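Speaker notes – "Why I don't believe your planner yet"
November 1, 2021. Slot is 20 minutes plus questions. Kanako is chairing and she will cut me off, so if I'm past slide 9 at the halfway mark, skip the tooling part.

## Opening (slides 1–2)

Start without the bio. They have the program.

Say: I was asked to talk about how well our planning stack does in simulation. I'm going to talk about how much of that I'd be willing to defend if somebody pushed.

The number people have seen is from July. We ran 396 episodes and the stack finished 195 of them. Leave that on the screen for a bit. Slightly under half. Some people in my own group think that's a good result, and a vendor I won't name wanted to put it in a brochure. Don't name the vendor. Irja will be in the second row and she'll laugh anyway.

My complaint isn't with the size of the number. I can't tell you what it measures. It lumps together perception, planning, control and whatever the physics engine felt like doing that day, and then it prints one figure at the bottom.

## What the stack is (slide 3)

Keep this short. They build these too.

- Perirov is the perception layer. Takes camera images, gives back object poses and a rough map of free space.
- Plumine is the planner. Takes poses and free space, gives back arm motions.
- The controller underneath is old and dull and I'm fond of it.

Mention that Haruna wrote most of the glue between Perirov and Plumine and that the glue is where I'd look first for trouble. She agrees with me on this, I asked.

## "The planner failed" (slides 4–5)

Here's the line in our logs that annoys me most: `PLAN_FAILED`. It can mean there was no path. It can mean there was a path and we gave up before finding it. It can mean perception handed over a pose inside a wall and the planner quite sensibly refused. Three different bugs, three different people to go and bother, one string.

Miyuki went back through 13 of the failures by hand, replaying each with the true object poses in place of the estimated ones. She did it in her own time, over several evenings, so credit her properly and don't mumble it. Most of those plans went through once the poses were right. I'm leaving the exact split off the slide. Thirteen hand-picked replays is an anecdote and I'd tear it apart if someone else showed it to me.

(If anyone asks why only 13: the other logs didn't keep enough state to replay. That's the tooling section.)

## What the cameras get (slides 6–7)

Two slides back to back. Don't talk over them straight away, let people look.

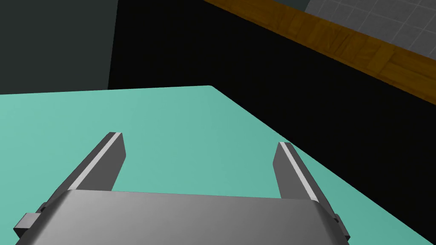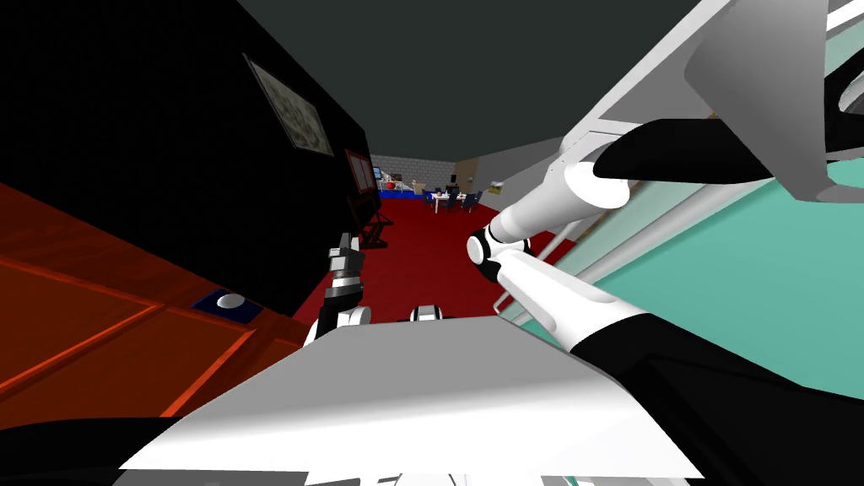

Free space is the part of perception I trust least, and I think most of us test it badly. We check it against objects, because objects have labels and are easy to score. We hardly ever check what the map says about walls, floors and the robot's own parts. Take the tilted room view, slide 7. The white panel along the bottom middle seems to belong to the robot itself, a body or arm shell, and only the top of a joint cap shows over it. Everything behind that panel is unknown from this view. So what should the map say there? Free, occupied or "don't know"? Our first version said free. It took us far too long to notice, as the planner was perfectly happy with the answer.

Then go back one, to slide 6. Open fingers over a bare green tabletop, and the surface is close to one flat colour. Ask the room how they'd get a height estimate off that. With texture to match on, fine. On a plain matte surface a matcher has very little to hold on to, and a stereo method will either leave a hole or fill it with a guess. Perirov fills it with a guess. I'd take the hole.

Somebody will say "use simulator depth". Yes, we can read perfect depth straight from the renderer, and then we've tested a planner with perfect depth. That's a fair test of a planner. It's a useless test of a stack, and people keep reporting it as one. Including me, two years ago, same conference. Own up to that before Sofia does it for me.

## Control gets off too lightly (slide 8)

Short slide. In simulation the controller tracks the planned path almost perfectly, and so we stop looking at it. I'd like to see everyone's results with a bit of lag put in. Ours dropped when we tried it and I don't have a clean plot yet, so say "dropped" and move on. No hand-waving curve in the air.

Also the two-arm problem. Plumine plans one arm, then plans the other and treats the first as an obstacle. Works fine until both need the same bit of air. Then the second arm waits forever and we log, you guessed it, `PLAN_FAILED`.

## Tooling (slides 9–10) – first to go if short

- Logs need the full state at the moment of planning: poses in, map in, random seed, time limit.
- Camemico, our replay viewer, can now load that and rerun one plan on its own. Show the short clip, if the projector has behaved so far. No live demo.
- Split the failure string. We have separate codes now for no path, timeout and bad input. It was an afternoon's work. I still get cross thinking about how long we put it off.
- The Nishimura planner as a second opinion on the same inputs. If both fail, I look at the inputs. If one fails, I look at that one. It's crude and I don't claim it proves anything.

Don't oversell Camemico. It crashes on long episodes and the file format will change again.

## What I'd want to see (slide 11)

Read these slowly:

1. Report perception, planning and control separately, and then together.
2. Say where the depth came from.
3. Say what your map does with space no camera has seen.
4. Give the seeds.

I've had pushback on the first one. The argument is that users care only about whether the task got done. Fine, tell users that. I'm asking what goes in the paper.

## Questions I expect

**Is simulation worth it, then?** Yes. I use it every day. I'd just like the claims trimmed to fit.

**Will you rerun the July set?** We're doing it now with the new failure codes. I don't have results and I'm not going to guess at them from a stage.

**Would a learned planner get rid of all this?** It'd move it. You'd still have to say what went in and what came out. If it's the fellow from the morning session asking, be polite. Lunch is straight after and we're at the same table.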